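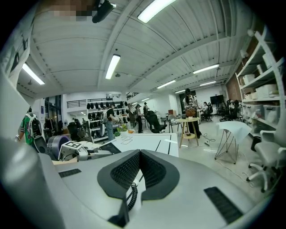
手持ちグリッパーの黒いV字パッドと、下に伸びるコイルケーブル

グリッパーの手入れ、みなさんどうしてますか? うちの作業場では手持ちタイプを毎日のように使っていて、私はすっかり「パッド拭き係」です。前に書いたメモがあちこちに散らばってきたので、まとめ直しておきます(Plendasachのアームを使っている方から質問もいただいたので!)。

まずゴムのパッド。表面が細かいメッシュ状になっていると、目に粉ぼこりが入りこんで、見た目はきれいなのに急に滑るようになります。乾いた歯ブラシの、毛がへたったやつがいちばんです。新品は硬すぎました。V字の谷の奥はブラシが届きにくいので、綿棒を斜めに切って差しこみます。それでもベタつくときだけ、ぬるま湯を固くしぼった布で一方向に拭いて、完全に乾くまで放っておく。アルコールは、私は使いません。一度Drasunhamの替えパッドをじゃぶじゃぶ拭いたら白っぽく粉をふいて、1枚だめにしました。もったいなかった……。

洗ったパッドをドライヤーで乾かすのもやめたほうがいいです。反ってしまって、はめ直すと片側だけ浮きます。

交換の目安は、うちでは開閉2000回で点検、ふちが丸くなっていたら交換にしています。回数なんて数えてないよという方は、厚紙を1枚はさんで引っぱってみてください。するっと抜けたら替えどきです。

次はコイルケーブル。伸ばしたまま机の端から垂らして帰ると、翌朝には巻きがだらしなくなっています。片づけるときは軽く縮めて、面ファスナーのバンドでゆるく留めるだけ。きつく縛ると根元に力がかかります。うちの断線はいつも根元でした。もしねじれて変な輪ができたら、引っぱらずにコネクターを外して、先を宙ぶらりんにしてやると自分でくるくる戻ります。これ、見ていてちょっと楽しいです。
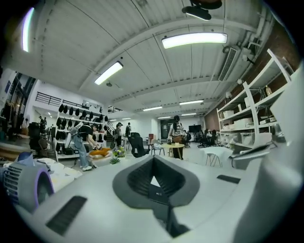

で、忘れがちなのが通気口です。スリットの細かいところには綿ぼこりが本当によくたまります。布ものをつかむ作業が続いた週は特にひどくて、ふたを開けたらフェルトみたいになっていたことも。電源を切って、掃除機の細いノズルにストッキングをかぶせて吸うのが私のやり方です。エアダスターは中へ押しこんでしまうので、外側だけ。ファンがある機種は、羽根を竹串でそっと押さえて、回らないようにしてから吸ってください。空回りさせると、あとでカラカラ鳴きます(経験者)。

外装の明るいグレーは手あかが目立ちますよね。メラミンスポンジでこすりたくなるんですが、つやが変わってまだらになるので我慢です。食器用洗剤を水で100倍に薄めて布を湿らせ、そのあと水拭き。持ち手の裏側も忘れずに。テープののりが残ったところは、消しゴムで根気よく丸めて取ります。

ネジの話も少し。パッドを留めているネジは小さいので、外したらすぐ磁石つきの小皿へ。Plumushamの手芸用の針皿が800円で、サイズがちょうどよくて気に入っています。締めるときは左右を少しずつ交互に。片方を先に締めきると谷の合わせ目がずれて、つかんだものが毎回ちょっと傾きます。私はこれに半日気づかず、設定ばかり疑っていました。

掃除が終わったら、電源を入れて空のまま7回、ゆっくり開け閉めします。引っかかりや、いつもと違う音がなければおしまい。音がするときは、たいていパッドの裏に糸くずが残っています。

替えパッドの保管は、チャックつき袋に平らに入れて引き出しへ。窓ぎわに置いていたぶんは6月を越したら硬くなっていました。Quintanilla用の厚手パッドについてはまだ試している途中なので、使い心地がわかったらこのページに書き足しますね。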